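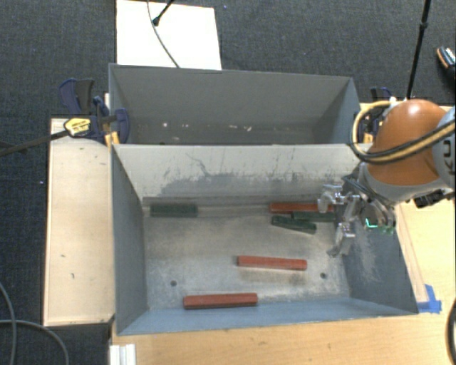
Can an arm do our bin sorting yet?

Home | Questions | Tags | Finduso Help

We move red and green blocks between two metal bins by hand, 800 a shift. Is an arm with a fingered gripper ready for this?

2 answers

Mostly. Blocks in open floor are easy. Ones lying along the bin wall are where picks fail — the fingers need clearance. Clamp the bins together or they creep. Our Renard cell still needs a person on Thursday, when the mixed lot comes in.

4 comments

depends on the gripper. try Jatoi

Share 2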